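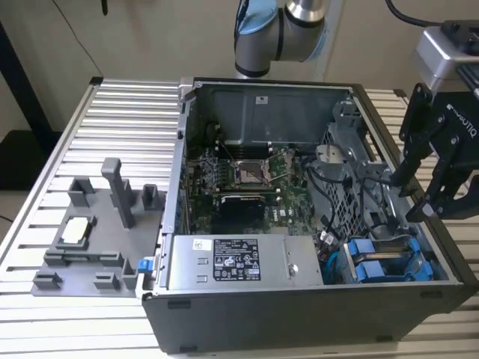 Workstation 2 with the opened computer case, fixture plate at left, gripper over the right side of the case.

Minutes of the software meeting, Clerkerel disassembly and assembly cell
August, Friday, 9:30
Written by Ehab Ramadan

Search minutes Search Clear

Present: Amr Samir (chair), Ehab Ramadan (minutes), two colleagues from the Vunstead office by phone. The phone line dropped once during item 3 and we repeated the last part.

1. Minutes of the previous meeting

Accepted with one correction. In the section on logging, "joint speed" should be "joint torque". Ehab has changed the text in the shared folder.

2. Perception

The new socket detector was run on 106 recorded views of opened cases. It found the CPU socket in 94 of them. Amr looked at the missed views and says that most of them have a strong reflection from the metal bracket around the socket. In a few others the lever was taken for a part of the bracket, so the estimated angle was wrong by a quarter turn.

Vunstead asked if the socket contacts can be used to confirm the orientation. Amr answered that the gold area is visible when the socket is empty, but the camera resolution is too low to find the corner mark. He would prefer to use the memory slots as a second reference, because they are long and their direction is easy to fit. It was agreed to try this first.

The detector for the fixture plate is stable and no changes are planned. The plate pose will still be measured again at each start of the program.

3. Motion planning

The planner now loads the case as an open box with separate bodies for the drive cage, the power supply and the plastic shroud. Before this, the full case was one solid block and every goal inside it was rejected. Planning from the plate to the socket works in simulation.

Two points are open:

a) Cables are not in the collision model. Amr proposes a simple "keep out" volume over the lower right part of the interior, where the black cables run. Vunstead is afraid that this volume will close the only good approach to the drive carriers. After a long discussion we decided to make the volume switchable for each task – on for the socket, off for the drives.

b) The gripper housing is wider than the fingers, and with a tilted approach it comes near to the edge of the case. The planner checks the housing, but the margin is the same for all links. Ehab will add a separate margin for the housing to the configuration file.

4. Control

The controller switches from position mode to force mode at a fixed height over the socket. This height was written directly in the code and was not updated when the table frame was calibrated again. It is now a parameter in Ustance, together with the force limit. Ehab asks everybody not to edit the old file anymore. It will be removed from the main branch after the next release.

There was a question if the switch can be triggered by the measured force only. Amr is against this at the moment. The force signal is noisy during fast motion and we had false triggers in ticket 3108. He will repeat the test with the new filter and bring the plots to the next meeting.

5. Tooling and tests

The replay tool Ocampo can now show the camera view and the planned path on the same time axis. Loading a long recording is still slow. Vunstead found that the tool reads all the images before it draws the first one, and they will send a patch.

The automatic test suite has 63 tests. Two of them fail on the build server but pass on the local machines, probably from a different version of the geometry library. Until the cause is known, these two tests will stay active and a failure must be mentioned in the merge request.

6. Actions

Amr – second reference from the memory slots; force trigger test with the new filter.
Ehab – housing margin in the configuration; switchable volume for the cables; library versions on the build server.
Vunstead – patch for image loading in Ocampo.

7. Other

The naming of the frames was mentioned again. We have "plate", "fixture" and "jig" for the same frame in three packages. "Fixture" will be used from now on, and old names will give a warning in the log.

Next meeting at the same time in two weeks. The meeting was closed at 10:45.

Contact: Clerkerel software group | Copyright Clerkerel | Back to top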